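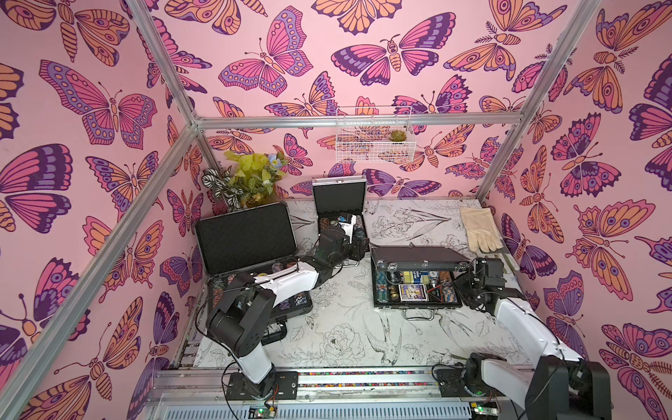
Butterflies and moths on three walls, line-drawn flowers and birds down below.

Loud Paper in Small Places
Posted 11 Mar 2023 by Tamsin Baxter
Filed under: Walls, Things I Said I Wouldn't Do Again

A big pattern is cheaper in a small space, and if you hate it you can close the door on it. That is my whole theory of decorating. I have now papered a coat closet, the back of a bookcase, the alcove where the games live and the inside of a pantry, and only the pantry made me cry.

Before you buy

Measure the wall, then measure the pattern. The repeat is printed on the label, usually in the smallest type they could find. A large motif that repeats every 13 inches will eat more paper than a stripe, and you'll be left with a heap of offcuts too handsome to throw out. I have a drawer of them. It no longer shuts.

Order all your rolls at once and check that the batch numbers match. My Skindell rolls came from two batches, and the left side of the bookcase is a slightly sadder pink than the right. Guests are too polite to mention it, so I do.

Tape a sample up for a week. Look at it in the morning, look at it with the lamp on, look at it while you have a cold.

Getting the wall ready

Wash it. I know. Warm water with a drop of dish soap, then plain water, then leave it overnight. Peel-and-stick will grip dust with great loyalty and let go of the wall with it.

Fill the nail holes and sand them flush. A pale, shiny paper shows every lump underneath. A busy one forgives a good deal, but it won't forgive a screw anchor.

Fresh paint needs longer than you think. Read the can, then add a week. In January I gave the pantry three days, and the paint came off in one long sheet when I tried to straighten a seam. (See crying, above.)

Hanging it

Start in the middle of the back wall and work out to the corners. The first strip goes to a plumb line. Houses are not square, and the ceiling will lie to you.

Peel down a few inches of backing at a time. Anyone who takes off the whole backing at once will end up wearing it.

At an inside corner, cut the strip so it turns by half an inch, and start the side wall with a fresh piece laid over that turn. Wrapping a full-width strip into a corner looks fine until the first dry spell, when it pulls tight like a drum and you can put a thumb through it. Change the knife blade at every corner too. Blades are cheap and torn paper is not.

Smooth with a plastic card wrapped in an old T-shirt. For bubbles, prick with a pin and press.

Two patterns together

It can be done. Keep one in color and the other in plain black on white, and let one be bigger than the other. Flowers against insects is a safe bet, as they have been getting along for a while.

Flat surfaces take more of a beating than walls, so use a vinyl covering there or put a clear sheet over the paper. My first games table was bare paper and lasted until somebody set down a glass of iced tea. 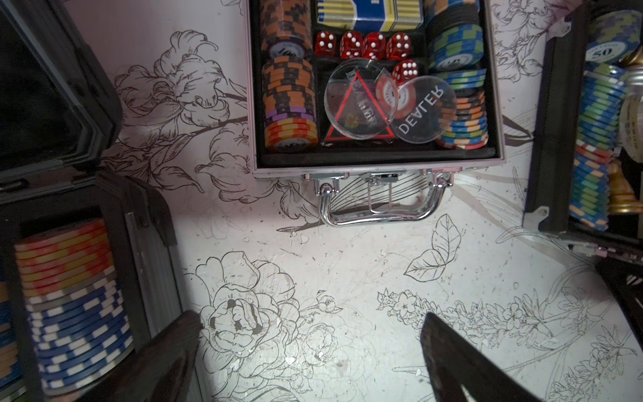 Open chip cases on a black-and-white floral top.

Keeping the games tidy

Sort chips by value before they go in the case, and put them back the same way every time. A 200-piece set is a pleasant ten minutes' work. A bigger one is a test of character.

Vacuum foam linings with the brush attachment and don't wet them. If the foam has started to crumble, cut a piece of felt to fit the bottom of each slot.

Wipe chips with a barely damp cloth and dry them on a towel. Please don't soak anything with a paper label in the center. I did the whole Ruawai set in the sink one evening and have since been playing with blanks, which has improved my bluffing no end.

Store the cases flat, latches toward you, with nothing on top. Check the latches before you pick one up by the handle. I could tell you how many chips fit under a refrigerator but I'm still finding out.

Taking it all down again

Pull slowly, from a top corner, keeping the paper close to the wall. A hair dryer on low helps with the stubborn bits. Rubbing alcohol shifts the gum that stays behind, though try it somewhere hidden first. If you rent, keep a little of the original wall paint in a labeled jar. Mine says "beige, sorry." 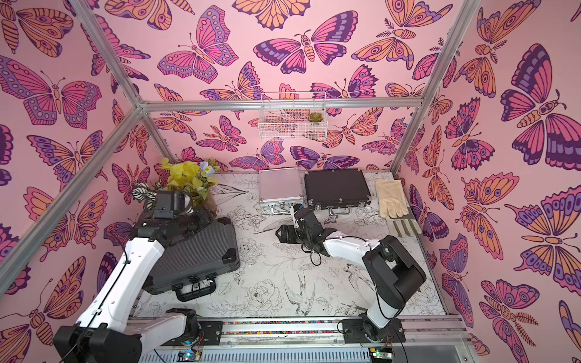
Kylie Hoani writes that I have the corners right but the order wrong, and that she always does the side walls first so the best match lands on the back wall, where people look. She has done four closets this way and says she never uses a plumb line, only a long level and bad language. She also wants it known that a hair dryer did nothing at all for the paper in her hallway, which had been up for years and came off with a steamer and most of a weekend.

I tried her order on the coat closet and the match is better, so the drawer of offcuts has been raided to redo the alcove. The level I borrowed from Chun-hung Yau, who would like it back.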